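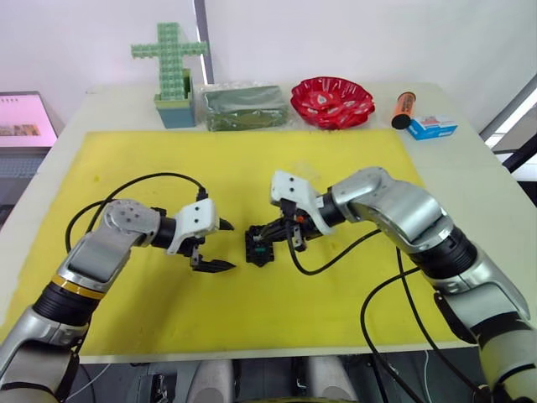
Review: open day at Skiltelitz, Tuswood

I visited the open day in February, and I give it 4 stars of five. The building is from 1923 and the stairs are steep, so come early.

The two-arm station was the best part. Sanne Dierckx explained each step slowly, and visitors could stand close to the yellow mat. I liked that the arms work with everyday things of different shapes, like a red bowl with a wavy edge. The black fingers of the gripper can hold a small piece just over the mat, and I found this more interesting than the big machines downstairs.

The talk by Kohei Fujimoto was good but too long for children. My son is eight and he left after the first part – he wanted only to see the arms again.

One star less for the sound. The fans in the hall are loud and there was no microphone. Coffee was free, parking was not. I would go again next year.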